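Cudum Example Collection: Progress Report to Bhat
June 3, 2025. Prepared by Fermín Olivares

Work this period was tabletop handling with gloves and hand-mounted controllers. 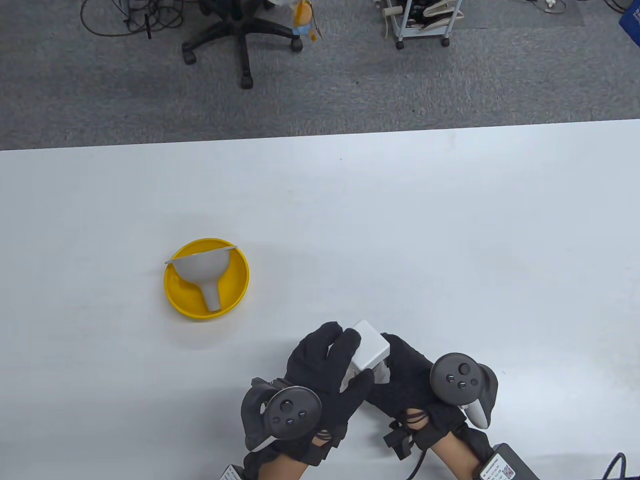 Where we stand
We have 440 recorded examples across seven tasks. I would not read much into the total. On review, 39 were thrown out for tracking dropouts, and the box tasks are far ahead of the funnel and bowl tasks.

Concerns
Only two operators have recorded so far. Zusum's claim that the model will cope with new hands is untested – I doubt it.

Next
A third operator at Culau, and a first training run in August.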